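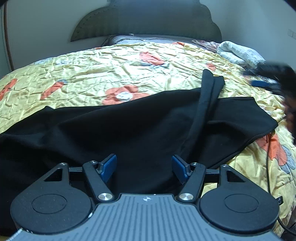
Meron Seyoum asked after the September open day that this section state plainly when a visitor may take hold of the gripper, as the previous issue left it to the demonstrator. The rule is now in step 5.

4.3 Running the garment demonstration for visitors

The demonstration uses the hand-held gripper on cloth laid out on a bed. Allow 100 minutes for a full group, including questions. The Grimley site opens its doors to visitors at 10.30; the bed must be ready by 10.00.

1. Lay one garment on the near half of the bed. Do not smooth it. Folds give the finger pads an edge to close on.

2. Check both finger pads. They must sit square on the arm tips and be free of lint. Wipe with a dry cloth only.

3. Open and close the gripper three times over the bed with nothing between the pads. If the arms bind or one lags behind the other, stop and go to section 6.1.

4. Start Lemma and open a new session. Enter the session type as VISIT. Sessions left as WORK are added to the main count and have to be taken out by hand.

Note: The Anance store holds up to 1,504 sessions. Clear old visit sessions first if the counter stands above 1,000.

5. Carry out two folds yourself before handing over. A visitor may then hold the gripper, one person at a time, with the demonstrator standing on the same side of the bed.

Caution: Keep fingers, hair and lanyards away from the linkage arms. The arms close inwards and there is a pinch point at each pivot.

6. Ask the visitor to lower the gripper slowly until the pads are just above the cloth, then close. Pressing down into the mattress strains the arms and gives a poor grip.

7. Close the session before the next visitor takes over - a shared session cannot be split later.

Note: Straps and sleeves are harder to pick up than the body of a garment. Leave them until last.

If Lemma shows message 491, the session was closed without a type. Reopen it, enter VISIT and save again.

Changes to this section go to Bereket Kahsay at Vikeo. Spare finger pads are listed in section 8.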